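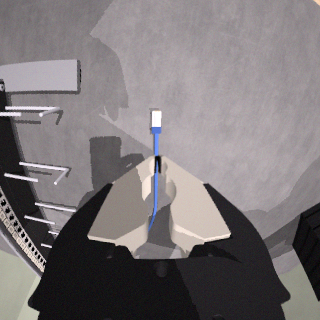

Two nights in Haltbridge with my parents, is the old town too steep?

Posted by Chia-jung Yip, November 2024

Hello everyone. We are planning a trip for next June and I would like some advice from people who know Haltbridge. We will be four persons: my husband, me, and my parents, who are both in their seventies. My father walks well but slowly. My mother had a knee operation and she can walk on flat ground without a problem, but stairs make her tired, and going down is worse for her than going up.

We will arrive by train from Sterkum in the early afternoon and we have two nights. After that we continue to the coast. I have read three guidebooks and they all say the same thing, that the old town is "a short climb" from the river. I do not trust this sentence very much. In the last town where I read it, the short climb was a staircase with no handrail.

What I would like to know:

Is it better to sleep near the station and go up by bus, or to sleep inside the old town and stay there in the evenings? My parents like to sit outside after dinner and look at people, so I do not want to put them in a street where everything closes at six.

Is the funicular reliable? On one page it says it runs all year, on another page it says it is often closed for maintenance.

Also, my father wants very much to see the Vosska gorge. He saw it on television. Can we do it without a car, and is there some part of it that my mother can enjoy too? I do not mind if she waits in a café with me while the men walk, but she would mind it, I think.

We do not need luxury. A clean room, an elevator if possible, and breakfast that begins before eight, because my father wakes up with the birds. Thank you in advance for any help, and sorry for the long message. 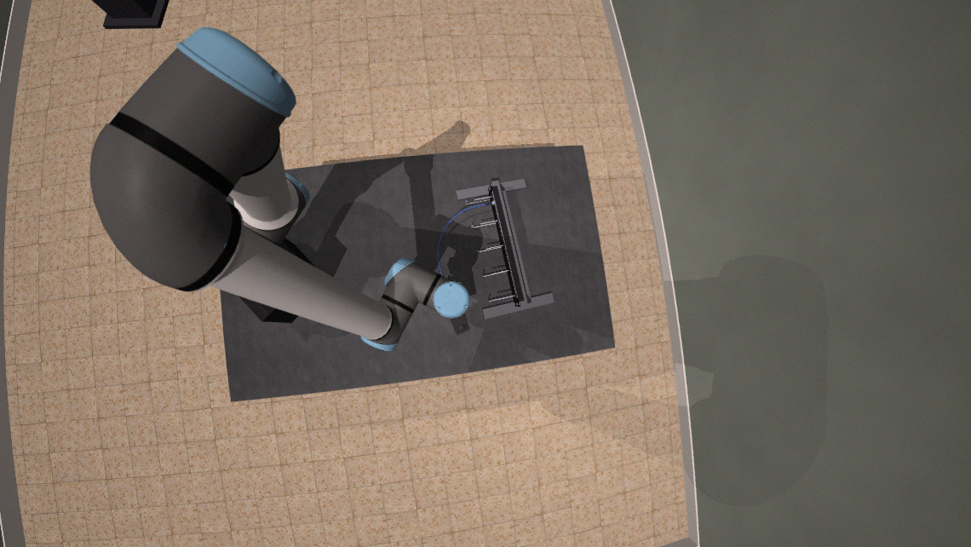

Mirsad Stojanović

Dear Chia-jung, I lived in Haltbridge for 12 years and my sister still lives there, so I visit each summer. I will try to answer in the order you asked.

Sleep in the old town, but choose the side carefully. The old town has two halves, the church side and the market side. The church side is the one you see on the postcards, and it is the one with the stairs. The market side is almost flat once you are up. All the guesthouses near the market hall can be reached by taxi to the door, and you should take this taxi on the first day because of your suitcases. The streets have large round stones and small wheels do not like them. From the market hall to the main square it is a gentle slope, with benches on the left side when you go up. The square is alive until late in June. There is music on some evenings, mostly older people dancing, and your parents can sit with one coffee for two hours and the waiter will not look at them badly.

For the guesthouse I recommend Vukčević. It is a family house behind the market hall, simple rooms, very clean, and they have a small elevator. It is small in the true sense, two persons with one suitcase and then the door closes. Breakfast is served from seven. Ask for a room to the courtyard, as the delivery trucks come early to the market and the front rooms hear all of them. They answer the telephone better than they answer e-mail. If you write and hear nothing after a few days, please call.

The funicular. Both of your pages are correct. It runs all year, and it is closed for maintenance in two periods, one in spring and one in late autumn. In June I have never seen it closed, except once during a thunderstorm. What the pages do not tell you is that at the upper station there are 20 steps between the platform and the street. There is a handrail on both sides, and the steps are low, but your mother should know about them. The bus number 2 goes to the same place without any steps. It leaves from the front of the train station and stops beside the market hall. For your mother I would use the bus to go down and also to go up, and take the funicular one time only, for the view, in the direction up.

Now Vosska. You can go without a car. There is a bus in the morning from the same station, the trip takes less than one hour, and it returns in the late afternoon. Buy the return ticket at the window and not from the driver, who is not happy to give change. The gorge has an upper path and a lower path. The upper path is what your father saw on television, I am sure of it, with the iron bridge. This one is narrow and has many stairs, and I would not bring a person with a knee operation. The lower path begins behind the old mill and follows the water. It is wide, covered with fine gravel, and it goes flat to the first waterfall. In normal weather your mother can do it with a stick. After the waterfall it becomes rough and she should turn back there. At the mill there is a restaurant with tables under the trees. The trout is good, the soup is not so good.

One more practical thing. Your train comes in the early afternoon, and at Vukčević they prefer guests after three. You can leave the bags and eat something in the market hall, which closes at four. The stand with the stuffed peppers is in the back corner, at the side of the fish.

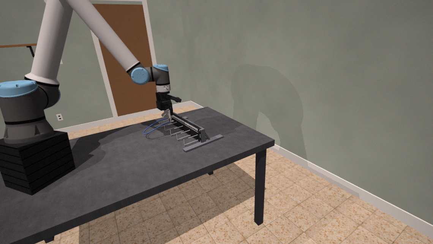
If you have to choose one day for the gorge, take your full day and go with the first bus. By noon the groups arrive and the lower path is crowded near the mill. Bring a light jacket for everybody also in June, the air by the water stays cold. And carry some coins for the toilet at the parking lot, it does not accept cards.

I hope your father likes the bridge. If you need the telephone number of the taxi, write here and I will ask my sister who is driving now.

tessaontour

Haltbridge is fine but you can see it in half a day. I would skip the second night and go to the coast directly, the hotels there are much nicer. We stayed near the station and it was ok, a bit loud. We paid 2000 in local money for the taxi from the station up the hill, which I think was too much, so ask for the price before you get in. Didn't go to the gorge because it was raining.

Chia-jung Yip

Thank you both. Mirsad, this is more than I found in all three books together. I showed your message to my father and he confirmed the iron bridge. I called Vukčević this morning and they have two rooms to the courtyard. The lady was very kind and she spoke slowly for me.

We will keep the second night, as my parents do not like to change beds every day. I will agree on the taxi price first.

If it is not too much trouble, I would be happy to have the taxi number. And one small thing I forgot: can we buy the Vosska bus tickets the day before, when we arrive? The window may be closed so early in the morning.

Mirsad Stojanović

Yes, you can buy them the day before, and it is better like this. The window opens at seven but in the early morning there is a line of commuters. Tell them the date clearly, as the ticket is valid for one day only. I wrote to my sister about the taxi and I will put the number here when she replies.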